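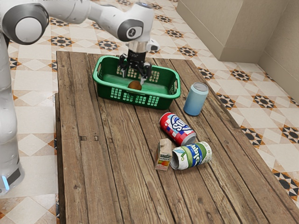
**Gripper stalls on small round things in a basket, then says the pick succeeded. Help?**

Hi all! I'm running a table clearing job in simulation (drinks cans, a carton, one small brown round thing in a green plastic basket) and I've got a fault that's driving me up the wall. The arm goes down over the basket, fingers open, lovely. Then it closes, the force reading jumps to 343, and the planner logs a good grasp and lifts with nothing in the fingers. No error, no stop. I only noticed when I scrolled back to step 953 and saw it carrying thin air over the table.

I'm on the Dernach planner with Michailidis contact settings, all defaults. Cans are fine, even the ones lying on their side. I'd like it sorted before April as the same code goes onto the real arm then, and I don't fancy it guessing with people nearby.

**Answer 1**

Had this with tomatoes. Turn the friction up.

**Answer 2 - Pouran Salehi**

I'd leave friction alone for now. A jump like that on closing often means a fingertip is touching the basket, and the planner takes any contact as a grasp. Things that rest close to the side are the worst for it - I lost most of an afternoon to one at Sindomgate.

Log which bodies are touching when the force goes up. If the basket's in there, take it off the list of things that count as a grasp, then add a finger width check after closing. Mine has to hold for 30 steps before the lift is allowed, and if the gap shuts to under 2 mm it stops and asks me.

Please don't move it to the real arm until a missed pick stops it properly!

**Comment from asker**

It was the basket! Left finger, every single time. Width check is in and it stops now. Still misses the pick, mind you, so I'm off to fiddle with the approach angle.

**Answer 3**

Does the Listasetti plugin do this for you? I think there's a tick box somewhere, might be in the older version.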